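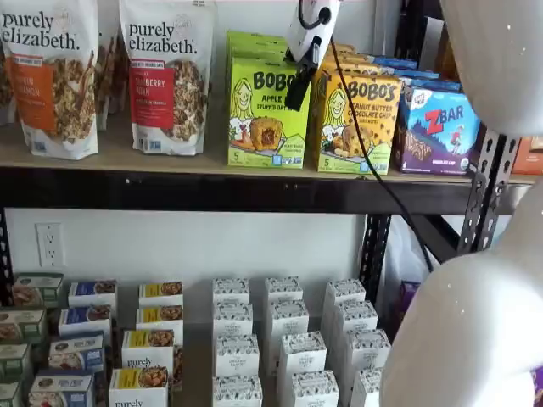 The granola shelf, pumpkin cinnamon and cranberry pecan

Granola in the office kitchen: pouches or bulk?

thumach
24 May 2018
Hello all. I am responsible for the snack shelf in our office in Virnutden since January. We are 60 people and the budget is 180 dollars for a month. At the moment I buy granola in small pouches, like the two purely elizabeth ones on my shelf, but they are finished very quickly and I have the feeling I pay mostly for the bag. A colleague proposes to buy one big sack and put it in glass jars with a scoop. Does somebody have experience with this? I would like to decide before the next order.

Genier
We did bulk for a year. Price per pound was much better. Get jars with a wide mouth or you will hate cleaning them.

oatsandends
Please don't. In our place people put their hands in the jar. There was a scoop, it was tied to the jar with a string, and they still used their hands. I stopped eating it.

Genier
That is a people problem, you would have it with chips too.

oatsandends
With small bags of chips each person opens their own bag. So no.

chien_trieu
I write from the side of somebody with a nut allergy. With a pouch I can read the ingredients and the warning myself. With a jar I must trust that the person who filled it also changed the label, and in my last company this was not done two times. If you go to bulk, please keep at least the original label next to the jar, and never fill a new kind on top of the old kind.

thumach
Thank you Chiến, I did not think enough about this. We have one person with a nut allergy also. I will ask her what she prefers. My surname is Mạch, by the way, the user name makes people think I am called Thumach :)

Ung
How much space do you have? We order the 50 pound sack from Zivberg and it paid for itself, but it lives under my desk. Also it goes soft in summer if you don't close it well.

thumach
I have only one shelf unit, no closed cupboard. 50 pounds is too much for us, I think. Do they sell a smaller one?

Ung
There is a half size. I paid 159 for the big one with delivery, the half is not half the price unfortunately.

Genier
159 is too high. Ask a local bakery, some of them sell what they make for themselves.

chien_trieu
I disagree a little. A bakery often cannot tell you what else was on the same tray.

thumach
I talked with my colleague who has the allergy. She wants the pouches to stay. So I will keep pouches for granola and try the jars with plain oats only, with the label taped on the back. The first order of oats is made today.

oatsandends
Buy two scoops. One will disappear.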